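Tabletop Finds: The Pendholm Gallery

Every November the home sites fill up with tables nobody could eat at. I have my doubts about most of it, so this gallery sticks to ordinary things out on an ordinary top. No linen, no eucalyptus. Click through at your own pace.

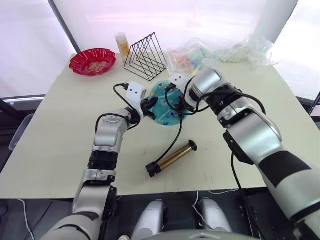
Colored plates come back every couple of years, and the Jostel catalog would have you believe one of them can rescue a dull room. I don't buy it. A plate has to get along with whatever else lands on the table, and on a pale cream top that usually means snacks and clutter. The translucent teal one with the yellow and blue specks does better than I expected, even with a red fluted bowl behind it fighting for attention. I'd still want to see it after 200 washes. The black wire rack makes less sense to me. Triangles look smart, but how much mail do they hold?

Folley wants 30 dollars for a speckled plate much like it, and calls the color "lagoon." Makokha sells a plain one for less and calls it blue. I own 2 of the plain ones and have no complaints, apart from the knife marks.

Next gallery: serving bowls, and whether anyone needs a scalloped rim.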